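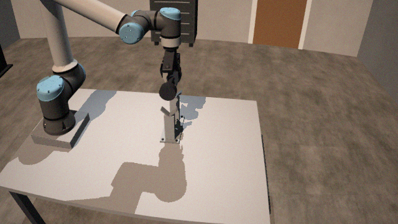
Stollstead_Dad wondered whether anyone could explain how loans work in the Sturine League, as his daughter's club, Drisach, had just been told their goalkeeper was going back to Maddocks with half the season still to play.

He went on: We've followed Drisach for years and love every minute of it, but I'm completely lost on this one. The keeper came over in June and we all understood she was ours until the season ended. Now Maddocks have an injury and want her back before the cup game. Can they just do that? And can she play against us in the cup after wearing our shirt all winter? My daughter is heartbroken, she has the name on her jersey and everything!

Posted 10 February 2026

cornerflag43
Oh, I feel for your daughter, we had the same thing with a winger once and the kids in our row took it very hard. It comes down to whether the loan has a recall clause. Most of the ones in our league do, and it usually asks the parent club to give 30 days' notice in writing. For goalkeepers there's an emergency recall that skips the notice, but only if the parent club has no other registered keeper fit to play. So if Maddocks still have a backup on their list, Drisach could ask them to wait out the full 30 days (and they might, given how tight the table is).

As for the cup, look at whether she has already played in it for Drisach this season. If she has, she's cup-tied and can't turn out for anybody else in that competition. If she only sat on the bench she's fine to play, which I know isn't what you want to hear.

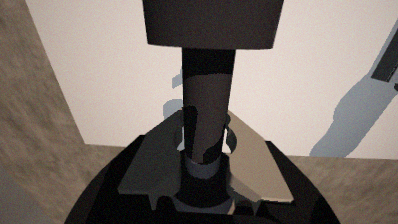
The league handbook has all of it under player registration, and the club secretary should be happy to show you a copy if you ask nicely before a game. I'd also hang on to that jersey. Loans get renewed more often than you'd think, and she may well be back with you next season.

terrace_biscuit
pretty sure they can take her back whenever they like, it's their player. Went to the last Maddocks home game, 3,765 there and their keeper was limping by halftime so I'm not surprised. Good luck in the cup anyway!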